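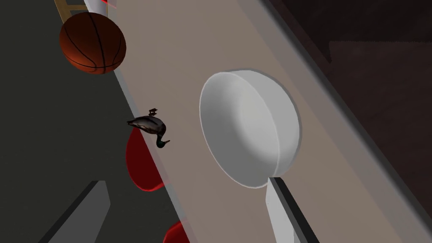

Segundo Melati Halim, que escreveu na página de discussão, a primeira versão da tabela misturava receitas de família com receitas copiadas de livros, e isso tornava difícil comparar os tempos de cozedura. Ela tinha razão. Nesta versão as receitas de livros foram retiradas.

Lullow – receitas de sopa, ficha dos dados

Conteúdo: 379 receitas em português, transcritas de cadernos manuscritos. Destas, 295 têm quantidades completas; as outras dizem apenas "um punhado" ou "quanto baste", e deixámos assim.

Ficheiros:
receitas.csv – uma linha por receita
ingredientes.csv – 967 linhas, um ingrediente por linha, ligado pelo campo id_receita
notas.txt – dúvidas de leitura

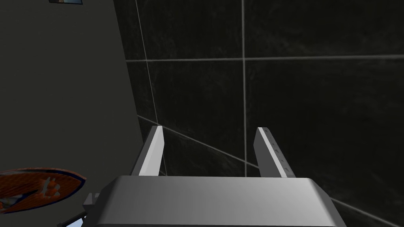

O campo "tempo" está sempre em minutos. Quando o caderno indica um intervalo, guardámos o valor menor em "tempo" e o texto original em "tempo_orig". A grafia antiga dos ingredientes foi mantida, com a forma atual na coluna ao lado.

Problemas conhecidos: em 5 receitas falta a última página. O caldo de nabo aparece duas vezes, com nomes diferentes.

Transcrição: Zinash Gashaw e Pylyp Marchuk. Correções podem ser enviadas até ao fim de junho.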